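To: residents-list
From: Tâm Lý, Tenancy Services, Trevitz Housing
Date: 2019-09-06
Subject: Re: Service charge statement and the electricity line

Dear all,

Thank you to those who wrote in after the statements went out. One of the questions is quoted below, as several households have raised the same point.

> The statement for Vida House shows 3,102 for communal electricity,
> but the estimate we were given in June was 2,450. Could someone
> explain the difference? Also, is the laundry room included in that
> figure or is it billed on its own?

The June estimate was drawn up before Plirnurik, our supplier, had sent the final meter reading for the east stairwell. The higher figure is the billed amount in pounds for the full year. It covers the stairwells, the lift, the entrance lighting and the laundry room -- there is no separate charge for the last of these.

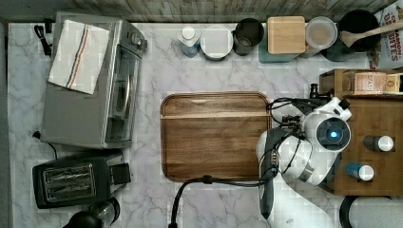 The amount is divided equally between the 52 flats. Households paying by standing order need not change anything at present, as the difference will be added to the next statement. Anyone who would prefer to pay it over 2 instalments should write to this office, giving their flat number and the name on the tenancy.

The contract with Plirnurik ends next year. We have asked Fleltolska for a price as well, and both offers will be sent to this list before any decision is taken. Comments may be made in writing or at the residents' meeting.

Copies of the meter readings can be seen at the Trevitz office on request. Please do not send bank details to the list.

Yours faithfully,

Tâm Lý
Tenancy Services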